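Comparative trial of two-finger grippers on the small bench arm: request for comments before the December order
Harnisgate Technical Workshops forum > Automation and Handling > Equipment trials

bench_coordinator
Posted Sep 26, 2022

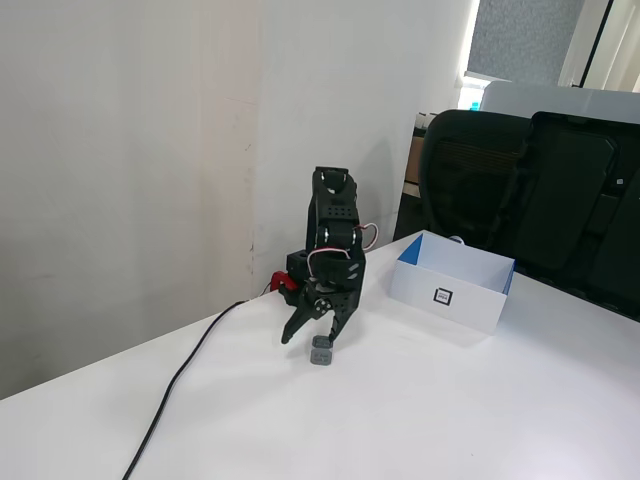 The workshop is required to settle on one pattern of gripper for the small arms before the December order is placed. Members who have used either of the two candidates are invited to comment in this thread. Comments sent by private message will not be included in the summary.

The candidates are as follows. The first is the two-finger gripper supplied as standard with the Drilik arm kit, in which the jaws turn about a pivot. The second is the Ukusik parallel gripper, in which both fingers travel along a short rail and remain square to one another. The second requires an adapter plate, which we have had made, and a change to the wrist settings in the controller.

The task was the same for both. The arm picks up a small cube from the table and places it in an open box. The arm is clamped to the table edge. The position of the box is taken from the printed marker on its front face, and the positions of the cubes are taken from the overhead camera. The controller software was not altered between the two series, apart from the wrist settings mentioned.

Results to date:

Standard pivoting gripper: 411 attempts, 353 successful.
Ukusik parallel gripper: trial suspended after 11 attempts owing to a fault in the adapter plate. A replacement plate is on order.

An attempt was counted as successful if the cube came to rest inside the box. Cubes that struck the rim and fell outside were counted as failures, whatever the quality of the grasp.

Views are sought on whether the standard gripper should be retained, and on whether the second series is worth completing.

torque_and_tally
Reply 1

Thank you for setting this out. Before any preference is expressed I should like to know how the failures were divided. A cube that was never lifted and a cube that was dropped at the rim tell us different things, and only the first has much to do with the gripper. If the log distinguishes between them, please post the breakdown.

I would also ask whether the cubes were placed singly or close together. A pivoting jaw needs room to swing open. Where two cubes lie side by side, the outer jaw tends to push the neighbour away before the grasp is made.

bench_coordinator
Reply 2

The log records the outcome only. The operator's notes mention dropped cubes at the rim on several occasions, but they were not kept in a form that would allow a proper count. This will be corrected for the remaining series.

Cubes were placed both singly and in pairs. The arrangement was not recorded for each attempt.

lower_workshop_2
Reply 3

Our section has used the standard gripper since the kits were delivered and we see no case for replacing it. It is light, the screws at the pivot are easy to reach, and a new jaw can be printed and fitted within the hour. The parallel gripper adds weight at the far end of the arm, where the small servos are least able to bear it. We found that the shoulder servo became noticeably warm after a morning's use with a heavier tool fitted.

We therefore recommend that the standard gripper be retained and that the money be put towards spare servos.

Hegedus_line_tech
Reply 4

I must disagree with the previous contributor. We ran the parallel type on the Hegedűs feeder for most of last year, on an arm of similar reach, and recorded 2697 cycles before the first finger pad had to be changed. The weight was not a difficulty once the acceleration limit had been lowered.

The chief weakness of the pivoting jaw is that the point of contact moves as the jaw closes. The fingertip travels in an arc, so the height at which it meets the cube depends on the width of the cube. With one size of cube this can be allowed for in the settings. With mixed sizes it cannot, unless the controller is told the size beforehand. Members should consider whether the arms will be handling cubes in two years' time, or something else.

lower_workshop_2
Reply 5

The feeder is a fixed installation with a rigid column. A bench arm held by a clamp at the table edge is not comparable. When the arm reaches outwards the whole base moves slightly, and a heavier gripper makes this worse. I accept the point about the arc, but our teaching exercises use one size of cube and there is no plan to alter them.

Lowering the acceleration limit also lengthens every cycle. For a class of learners sharing one bench, that is a real cost.

camera_and_lighting
Reply 6

May I raise a matter which has not been mentioned. The overhead camera loses sight of the cube once the gripper is above it. Any correction in the last part of the descent is therefore made blind, and this applies equally to both candidates. The parallel gripper has the wider body and will hide the cube earlier.

Shadow is a further consideration. On benches near a window the arm throws a shadow which shifts during the day, and our cube detection has been known to place the edge of the cube at the edge of the shadow. I would ask that the second series be run with the blinds down and the ceiling lights on, and that the first be repeated in part under the same conditions. Without that, the two figures cannot fairly be set side by side.

A small camera fixed at the wrist would deal with the first difficulty. It would of course add weight, to which objection has already been made.

torque_and_tally
Reply 7

I support the request for fixed lighting. I would not support the addition of a wrist camera during this trial. It would introduce a second change and we should no longer know what had been tested. Let it be the subject of a separate proposal.

cable_routing
Reply 8

A practical note for whoever runs the second series. Please check the servo leads at the wrist after the adapter plate has been fitted. The plate moves the gripper forward, and the lead that was long enough for the standard gripper may be drawn tight when the wrist is turned to its limit. On our bench this caused the gripper servo to drop off the bus from time to time, and the controller reported it as a failed grasp. We spent two days adjusting grasp settings before the connector was examined.

The leads should be left with a generous loop at each joint. They should not be tied flat against the brackets, however untidy the loops may look. The main cable from the base should be kept clear of the area in which cubes are placed.

Hegedus_line_tech
Reply 9

I can confirm the above. We had the same fault and made up a longer lead. I shall send the length to the bench coordinator.

On the question of the clamp, raised in reply 5, I would suggest that two be used for both series. If the base moves under load, that is a fault of the mounting and it ought to be put right whichever gripper is chosen.

lower_workshop_2
Reply 10

We have no objection to a second clamp. Our recommendation otherwise stands.

bench_coordinator
Reply 11

Members are thanked for their contributions. The following arrangements will apply.

The second series will be completed when the replacement plate has been received. It will be of the same length as the first. The blinds will be lowered and the ceiling lights left on throughout. Part of the first series will be repeated under those conditions. Two clamps will be used.

The log sheet will be amended to record whether the cube was missed, lost during travel or dropped at the box, and whether a second cube stood next to it. Servo temperature at the shoulder will be read at the start and end of each session.

The wrist camera will not form part of this trial. The member concerned is invited to open a separate thread.

No decision has been taken on the order. The existing stock of standard jaws will continue to be issued on request in the meantime.

camera_and_lighting
Reply 12

Noted. Could the exposure on the overhead camera also be set by hand and written on the log sheet? It is at present left on automatic, and the picture darkens each time the white box is moved into view.

bench_coordinator
Reply 13

Agreed. A column will be added.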